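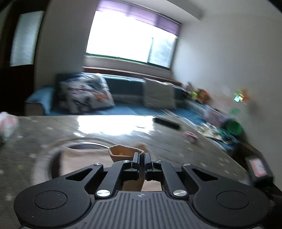

Clearing and Caring for the Living Room Table

Residents of Nosteo apartments are asked to keep shared living room tables clear at the end of each day. The following guidance is issued by Rees Household Services.

Remove everything from the table before wiping it. Bowls and cups go back to the kitchen. Remote controls, keys and other small items may be kept together in a soft pouch with the rim rolled down, so that the contents can be seen at a glance. Boxes and jars should be returned to a shelf.

Glossy tabletops show streaks most clearly in daylight. Raise the blind, stand facing the window and look across the surface at a low angle. Wipe with a damp cloth from the far edge toward the near edge, then dry with a second cloth. Allow 5 minutes before replacing any items. Scouring powder must not be used.

Clear bowls should be lifted with both hands and carried separately.

Sofa cushions should be shaken outdoors once a week. Check the care label before washing a printed cover, and wash it apart from plain ones.

Spare cloths are available from the Gretia building office until 5 p.m.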